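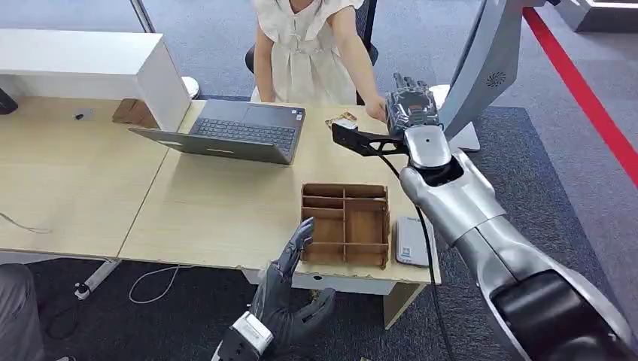

Santhorpe, September

To the list,

Replying to Charmaine's questions on the Bovon upper-body package, which we have on evaluation at the Santhorpe office. I've quoted her message in full and answered underneath each part. The photo is from the head camera during desk work, someone seated across from it, wooden organizer in front.

> **From:** Charmaine Fourie
> **Subject:** Bovon two-arm kit, anyone running one?
>
> We have a quote from Baloyi for the two-arm Bovon kit with the multi-fingered hands, and I have to write a recommendation by Thursday. The brochure is mostly renders. Before I sign anything I would like to hear from a group that has had one on an ordinary desk, with ordinary objects.
>
> 1. Is the head camera view usable for close work, or do the arms block it?
> 2. How do the hands do with thin flat things (cards, phones)?
> 3. What is the cable situation?
> 4. Is the service plan worth having?
>
> Charmaine

**1. Head camera view**

Usable, with a dead area. With the right arm extended diagonally over the desk, the forearm and wrist take up most of the right side of the view. Anything on the desk behind the forearm is gone until the arm moves. The left arm is less of a problem if you park it low. With the left hand raised near the front edge, the fingers come up in front of whatever is there, the organizer in our case.

Our fix was to put the work area at the center and left of the desk and bring the right hand in from the side. If your task has to happen on the right, budget for a second camera. Baloyi will sell you one. The bracket they supply for it did not fit our stand and we made our own.

The far edge of the desk is still in view with our head tilt. A person seated opposite is seen from the chin down, so don't plan on anything that needs the face unless you raise the tilt, and then you lose the near edge.

**2. Thin flat objects**

Weak point. We ran 800 pick attempts on cards lying flat on a bare desk, bare fingers only, default grip settings. 56 succeeded. Most failures were the same failure: the fingertip pushes the card along the surface and the thumb closes on nothing. Raising the contact force made it worse.

A phone-sized object is fine as long as there is clear space on both long sides. Next to the organizer wall the thumb has nowhere to go.

Small parts in the organizer depend on cell size. The two larger cells on the right are workable. The small ones on the left are too narrow for two fingers to enter and open, and I would not quote a customer for that job with these hands.

Handover from a person is much better than pick from surface. If someone slides the card so it overhangs the edge, or holds it up, the hand closes on it without trouble. We have moved most card tasks to that arrangement.

**3. Cables**

Not good. The hand has a thin external cable that hangs down along the arm and past the desk edge to the floor. The brochure says "integrated routing," and I read that as covering the arm only. Two recommendations:

- Leave slack at the wrist. Tying it tight to the forearm cost us a connector in the second week.
- Check the front edge of your desk before long runs. Ours is slightly chipped, and a rough edge will wear a jacket that thin. A strip of tape is enough.

The replacement connector was quoted at 2961 before tax, with a lead time of 18 working days. Ask whether that part can be stocked locally.

**4. Service plan**

The basic tier is phone support and firmware. Phone support has been competent and slow. The higher tier adds a loaner hand, and given the connector lead time I would take it for the first year and drop it after that. Calibration is excluded from both tiers. It is in the annex, not the quote.

One item you did not ask about. The Braltura control software logs joint data and video on separate clocks. Drift was small over a short session and large enough to matter over a full day. Restart logging at lunch, or write your own sync. Braltura has had our ticket open since July.

My recommendation for your write-up: buy if the work is handover and medium-sized objects, do not buy for flat parts or small-bin picking. I can send the raw pick log off-list. It is a CSV with one row per attempt, and the failure codes are ours, so ask for the key as well.

Thandeka Mthembu
Santhorpe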